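# The Orange Table and Other Favorites

We finally got around to a page for the furniture and small stuff at the Kalurer studio! Most of it came over from the old Relasetti shop in September, and we love it all way too much to leave it in a folder. Tables first, then the shelves. More will go up as we get to it.

## Before the move

The tables spent 12 years in the Relasetti front room, next to the big window. The low one got all the afternoon sun and faded a lot on one side — we like it better that way. Our Paracha lamp came from there too, and it still has the original cord.

## Refinishing

Two coats of oil on everything, rubbed in by hand with old T-shirts. The long bench took about 43 hours with all the sanding, and we'd do it again tomorrow. The smell of that oil! If you try it at home, go with the grain and wipe off the extra before it gets sticky.

## The wooden table

Everybody's favorite, mine included. Look at that warm orange-brown grain, and the rounded edge that curves away at the side. The little green plant in its white pot lives in the middle these days, and the small round plate goes so well with it.

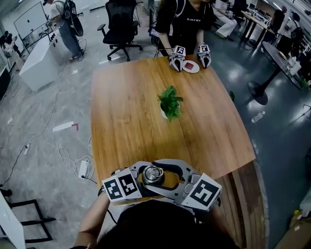
## Coming next

The Gadance shelves, all sanded and waiting for their oil, and then the stools (I can't wait to show you the green one). We still need a good spot for the tall mirror — ideas are very welcome.

Page updated 14 Jun 2024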